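Notice of Discontinuance

A short story

The Office of River Crossings advises that the Brurnavora ferry will cease to operate at the end of the season. This notice is issued to all residents of the east and west landings, to holders of annual passes, and to the ferry.

The Office regrets that the last of these was left out of the first draft. The error was pointed out by the district clerk, who has held that post for 40 years and who returned the draft unsigned. Under the Crossings Act, notice must be given to every party whose livelihood is affected. The clerk's view was that the ferry had a livelihood. The Office sought advice and was told that the Act did not define the word.

Notice was therefore read aloud on the car deck at the west landing, in July, at the change of shift. Two deckhands attended. It was a still evening and the river was low. The officer who read the notice reports that she spoke clearly, that she paused after each section as required, and that when she had finished the ramp came down by itself.

The Office does not draw any conclusion from the behaviour of the ramp. It was inspected the next morning and found to be in good working order.

Background

The ferry was built at Vullness and brought upriver in the spring flood. It has carried wheat, school buses, a church in two halves, and on one occasion a wedding party that was still undecided. Its log runs to 138 volumes. These are kept in the shed on the east side, which is dry, and which the Office has agreed to leave standing.

The new bridge at Baloch was opened last autumn. It is 83 metres longer than the ferry route and takes a good deal less time. The Office has received no complaints about the bridge. It has received many letters about the ferry, most of them from people who also state that they now use the bridge.

Several writers asked what would be done with the ferry itself. One asked whether it could be told that the river had moved. The Office replied that it is not permitted to give false information to an affected party.

Conduct of the ferry since notice was given

The Office is obliged to record the following.

In the second week the ferry crossed at night without a crew. It was found in the morning at the east landing, correctly moored, with its lights off. The fare box held the exact fare for one passenger on foot.

In the fourth week it declined to leave the west landing until an elderly man had walked down from the highway. He had not telephoned ahead. He told the deckhands that he had only come to look, but that since it had waited he supposed he should go over.

In the sixth week it made every scheduled crossing on time, and the Office's inspector wrote in the margin of his report that he would have preferred otherwise.
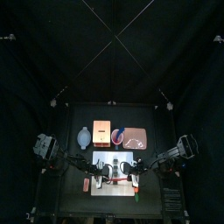

Brurnavora, September 2018

The closing of the crossing took place in fair weather. The Office had planned for a small attendance and had put out chairs accordingly. People came down both banks from early in the day and stood on the grass. Nobody had arranged for music. A child on the east side had a tin whistle and was allowed to continue.

The final crossing was to be made from west to east, with the clerk aboard as witness. The papers were carried in a Grastex folder, that being waterproof, and were to be signed in the middle of the river, where the two districts meet. The clerk had asked for this, and the Office could find no rule against it.

At the middle of the river the ferry stopped. The engine was running and the cable was sound. The clerk uncapped a pen, read the certificate through to the end, and was seen to place one hand flat on the rail. Those nearest the water say that something was said then, and that it took some time. The clerk has been asked to supply the words for the file and has replied that they were not addressed to the Office.

The certificate was signed. The ferry went on to the east landing and lowered its ramp, and the people there found that they were expected to come aboard. They did so, up to the posted limit, and it took them back to the west side, and then returned for the others. This continued until after dark. No fares were collected.

The Office has considered whether these crossings were lawful, the service having ended by then. It finds that a certificate takes effect at midnight on the day of signing, and that the last passenger stepped ashore a few minutes before.

The ferry is now tied up at the east landing beside the shed. Its log has been closed. Residents are asked not to leave lamps burning on the west bank, as it tends to lean on its ropes.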